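Progress report to the Fererley Fund, on the Varela guest house

Dear Awuor,

Thank you for your patience, and for the kind note you sent in February, which Leopoldo pinned up over the kettle! The house opened its doors to families of hospital patients on a Saturday, a little later than we had all hoped, and we have had people staying ever since. 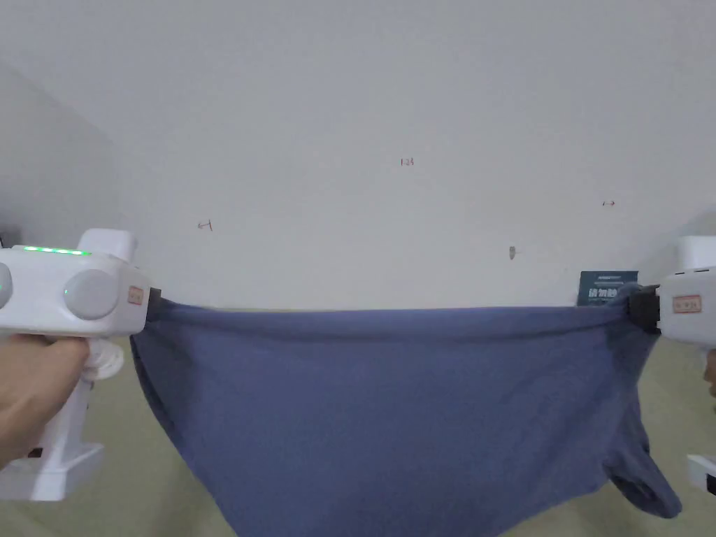

The grant has gone mostly where we said it would. The new water heater came to 690 dollars with fitting, and we put 600 toward linens and towels, bought through Tondska. Nicanor talked them into free delivery (he is very good on the phone).
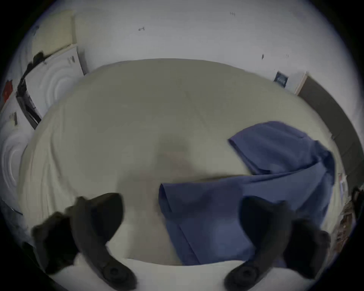 We did hit a snag with the upstairs bathroom. The fan was wired to the wrong switch, and it took two visits from the electrician to put right, so the back bedroom stayed closed longer than the others.

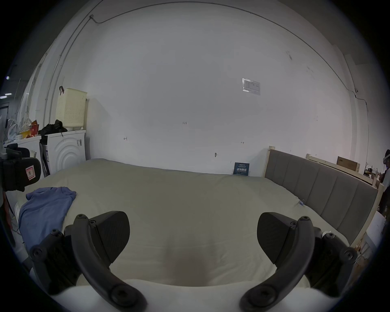

Kamol has taken over the bookings from Cirilo, and the hospital's social workers now call him directly. Most families stay three nights, though one grandmother was with us a good deal longer and taught half the house to make her lentil soup. 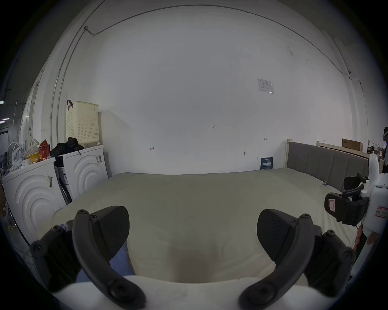 When will the back bedroom be ready for families?

As soon as the electrician signs off on the fan, and Kamol is already keeping a waiting list for it.

With warm thanks,
Leopoldo Huerta

Recent reports
Varela guest house: first budget
Skarkano garden path repairs
Fererley Fund: how to apply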